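# Sorting and Labeling a Box of Loose Cables

Last updated 2002-01-07 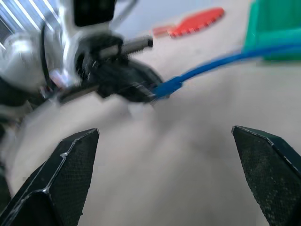

Most people have a box or a drawer where cables go when they come off a piece of equipment. Mine had been filling up since we moved the office to Fonham, and by November it would no longer close. These are the steps I used to get it under control. It took an afternoon, and most of that was untangling.

## What you need

- A clear table with a smooth, light-colored top. Small plugs are easier to see on a pale surface.
- Self-adhesive labels, the wrap-around type. I used a pack of 100 from Dresness.
- A fine permanent marker
- Hook-and-loop ties
- Zip bags, large enough for a coiled cable
- A notebook or a spreadsheet

Skip the wire twist ties. They bite into the jacket if you pull them tight, and the ends poke through the bags.

## Step 1: Get them apart

Tip the box out on the table. Don't pull on a cable from the middle of the pile. Find a plug, hold it by the body, and feed it back through the tangle one loop at a time. If it catches, put it down and work on the one that's holding it.

Always take hold of the plug or the last inch of the cable. Pulling on the cord puts the strain on the joint behind the plug, and that joint is where most of them fail.

Once a cable is free, lay it at the far end of the table, away from the pile. Otherwise it will be back in the tangle in ten minutes.

## Step 2: Look at both ends

Sort by connector first. Color is a poor guide. A blue cable can be a network patch lead, a monitor cable or something else, depending on who made it. Read the printing on the jacket if there is any - you may need to tilt it toward a lamp.

My piles were:

- Network
- Phone
- Printer and serial
- Video
- Audio
- Power
- Don't know

Let the last pile get as big as it wants. You can come back to it when the others are done, and by then you will recognize more of it.

## Step 3: Check for damage

Run each cable through your fingers from one end to the other. You are feeling for flat spots, cuts and stiff places. Then look at the plugs. On network and phone cables, press the locking tab and see that it springs back. On connectors with pins, check that none are bent or pushed in.

Throw away any power cord with a cut in the jacket. Don't tape it. For signal cables, a scuff on the outside is fine.

If you have a tester, use it now. I have an old Kistetti that only does network leads, and it found 2 bad ones that looked perfect.

## Step 4: Coil

Make loops a little wider than your hand. Give the cable a slight roll between thumb and finger as you lay each loop so that it falls flat. If it wants to twist into a figure eight, let it go and start again from the other end. Leave a few inches of tail at each plug.

Fasten with one tie. Long cables may need two, on opposite sides of the coil. Snug is enough.

## Step 5: Label

Put a label near each end, two or three inches back from the plug so it doesn't get in the way of the socket. Write:

1. A number
2. The type
3. The length

Use the same number on both ends. This helps later when you're behind a desk and can only see one of them. I started from 829 because an older set of labels had stopped at 828 and I didn't want duplicates. If you're starting fresh, start at 1.

Let the ink dry for a minute before you wrap the label, or it will smear under your thumb.

## Step 6: Write it down

Copy the number, type and length into the notebook. Add a note if the cable belongs with a certain device. Mine has a line for the Mustonen scanner, which uses a lead that fits nothing else in the building.

## Step 7: Put them away

One type to a bag, bags standing on edge in the box with the heavy ones at the bottom. Power cords went in their own box. I kept some 2 or 3 spares of each common type and gave the rest away.

When a cable goes out, cross it off. When one comes back, coil it and check the labels before it goes in the bag.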